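Questions about the Prustska shawl

I get the same handful of emails every time somebody new finds this pattern, so I've put my answers in one place. If yours is missing, write to me and I'll add it (I do read everything, just slowly!).

What yarn did you use?
Tavares 4-ply, which is a wool and cotton mix. Mine took 2 balls of the cream and a bit of a third colour left over from a cardigan. Any 4-ply you like the feel of will do, though very fluffy yarns hide the lace and then you've done all that work for nothing.

What size hook do I need?
I used a 4 mm. I crochet quite tightly, so if you're a loose sort of person go down to 3.5 and see how it looks.

I'm a beginner. Is it too hard for me?
If you can do a chain, a treble and a double crochet, you can do this. I'm using British terms all the way through, by the way, so my treble is an American double. Deolinda Falcão tested the pattern for me as her second project ever and hers came out neater than mine, which I'm trying to be gracious about.

Why does row 24 have too many stitches?
That was my mistake, sorry! The first version told you to increase at both ends and it should only be at the start. The corrected pattern went up on 22 February 2018, so if you printed yours before then, please get the new one.

Can I make it bigger?
Yes, just keep repeating the last four rows until you're happy or the yarn runs out. Nuno Vilela made one for his mum that goes round her twice.

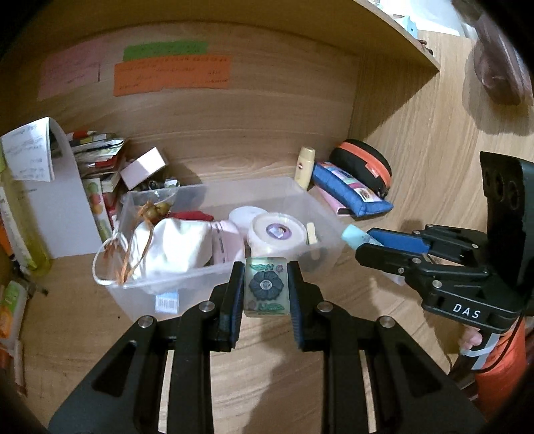

How should I block it?
Soak it in cool water with a drop of wool wash, squeeze it in a towel and pin it out flat. I start with the long edge, then the point, then all the little scallops. Leave it until it's properly dry, even if that means stepping round it for a day or two.

Can I sell shawls made from your pattern?
Of course, as long as you made them yourself. A mention of where the pattern came from is lovely but I won't chase you for it. Please don't sell or repost the pattern itself.

Will there be a matching hat?
I've started one! I'm hoping for July, but I've already unravelled the crown twice, so don't buy the yarn just yet.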